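Callach, Out of Season

By Femke Van Wijk

Got in on the last boat. Dark already, wind coming off the harbor, one taxi and it was taken. So we walked. It's 581 steps from the ferry ramp to the door of the guesthouse, and I know that because Siebe Timmermans, who took me, counts them out loud for every guest he meets off the boat. He's been doing it for years. He doesn't slow down for suitcases.

Callach is a small island town with one main street, two beaches and a hill in the middle that you will get to know very well. In August it fills up. The rest of the year there are 300 people, a lot of cats and a bakery that opens when it feels like it. I went in the off season on purpose. Cheaper, for a start. My room was half the summer rate, with a balcony and a heater that knocked all night like somebody wanted in.

The beaches first. The town beach is gray sand, flat, good for kids, a bit of seaweed at the far end. Showers are turned off outside summer. The other one is called Rorora and it's the one on the postcards. Pale stones, very clear water, cliffs on both sides so there's no wind at all once you're down there. Getting down is the thing. The path starts behind the chapel and drops 149 meters in tight switchbacks, with a rope handrail on the worst bits. Real shoes. I saw a man doing it in flip flops and had to look the other way.

Bring water, bring lunch. There is a kiosk but it was shuttered, chairs stacked, a sign saying back soon that had clearly been there a while. I swam anyway. Cold enough to shout. Stayed in four minutes, maybe five, then sat on the stones in every piece of clothing I had with me and ate an orange. Best hour of the trip.

Food. Most of the harbor places close for winter, but Wokton stays open and everyone ends up there. It's run by Yung-ching Sin, who came for a two week vacation and took over the lease on the old net store. Noodles, fried fish, whatever the boats brought in. No reservations. Six tables and a counter. Get there by seven or you'll stand outside smelling garlic with the rest of us. The squid with black pepper is the order. I had it three nights running and would of had it a fourth.

"People ask me what there is to do," she told me. "I say, did you look out the window yet?"

She does have a point. Weather is a spectator sport in Callach. Rain comes in across the bay in a line, you can watch it arrive, order another tea, watch it leave.

For the hill, take the back road past the school. Longer but kinder. The top has a bench, a radio mast and a view over to Cusi, the next island, where the day boat goes twice a week if the sea lets it. Mine didn't go. Brenda Retamal at the ticket window just shook her head before I'd got to the front of the line. She was right, it was horrible by noon.
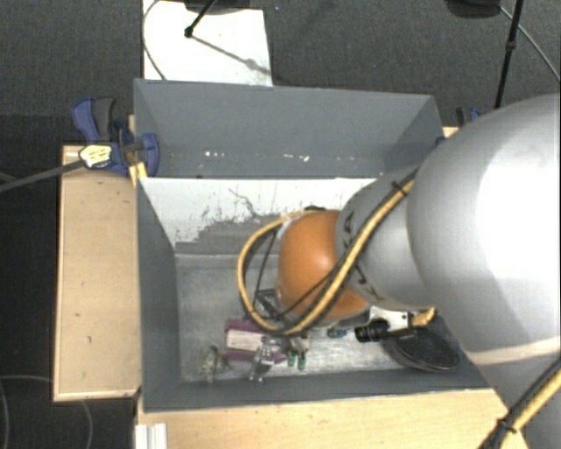 Day boat canceled, then, so what do you do with a wet afternoon? There's the library, warm, with armchairs and a shelf of English paperbacks swollen from the damp. There's the little swimming pool at the big hotel, open to non-guests if you ask nicely. Or find someone to talk to. I got Satish Bajpai, a retired engineer on his ninth winter here, who spread his tablet and his maps over two armchairs and talked me through both at once. Every walk on the island, one after another. He says the north coast track is the one everybody skips and shouldn't. Went the next morning. He's right. Three hours, no one on it, seals if you're quiet.

Practical stuff. Bring cash, the one ATM runs dry when the ferry's late. Phone signal good in town, nothing at all at Rorora. The hill is steep whichever way you cut it, so if your knees are bad stay near the harbor, where it's flat and there are benches. The pharmacy shuts for lunch and lunch is long.

Getting there: the evening ferry takes two hours, and a light jacket won't do on deck. Book ahead in August, when the boats bring in 1000 people on a busy day and you'll be lucky to get a seat. Other months just turn up. Leave ten minutes for the walk down to the ramp in the mornng, and if Siebe is going your way, let him carry something.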